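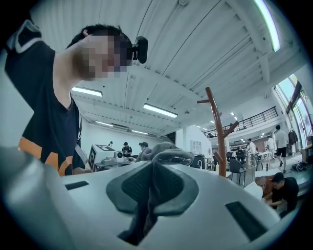 Fig. 4. Coat rack in use position, upright on the floor, pegs at the top.

Section 4: Setting Up and Loading Your Coat Rack

You have a coat rack. If it is still lying on its side in a carton, go back to Section 3, where the base goes on. Everything from here on assumes a rack that stands up by itself.

These steps cover the Pindedero and the taller Dasow. Where the two differ, we say so. Owners of the old Sarpong wall rail have picked up the wrong manual, though they are welcome to read along.

4.1 Choosing a spot

1. Pick a level floor. The rack does not mind tile, wood or concrete. It does mind deep carpet, which lets it lean a little more each week until it is resting on somebody's shoulder.

2. Leave at least 600 mm clear on every side, measured from the trunk. Coats are wider than people remember, and a winter parka is wider than that.

3. Keep the rack out of strong sun if you can. Tall windows are lovely for people and hard on a wood finish. If the only free spot is beside one, give the rack a quarter turn every September so that it at least fades evenly.

4. Stay away from doors. Open every nearby door fully before you decide – including the closet door you swear you never use.

4.2 Leveling

1. Stand the rack in place and push gently on the trunk at elbow height.

2. If it rocks, turn the foot on the low side counterclockwise, half a turn at a time. Folded cardboard also works and will be there for the next ten years.

3. Push again. A slight sway at the top is normal in the Dasow. Movement at the base is not.

CAUTION: Do not tighten the base bolt with a power driver. The threaded insert will come out, bringing a piece of the trunk with it, and you will be ordering part 565.

4.3 Hanging things

1. Start with the heaviest item and put it on the lowest peg.

2. Put the second heaviest item on the opposite side. Work upward this way until you run out of coats or pegs. It is usually pegs.

3. Hang coats by the loop or the collar. A coat hung by its hood will keep a small point on top of the hood for the rest of its life.

4. Save the top pegs for hats, scarves and other things that weigh next to nothing.

NOTE: The limit is 3000 g per peg. A dry wool coat is well within it. A laptop bag with the laptop, the charger, the other charger and lunch is often more than 3000 g and belongs on a chair.

CAUTION: The pegs are not rungs. They are not for children, hanging plants or pulling yourself up after tying your shoes.

4.4 Shared rooms

A rack in a workshop or office fills up by a different law from the one in a hallway. Jackets arrive in fall and some of them stay. Check the lower pegs every month, ask whose the green one is, and move anything unclaimed to a box. Recheck the base bolt while you are down there.

4.5 Cleaning

Wipe the trunk and pegs with a soft, barely damp cloth, then with a dry one. Skip the furniture polish – it comes off on collars. For loose pegs, see Section 5.

Zindden Home Fittings. Text revised 15/03/2022.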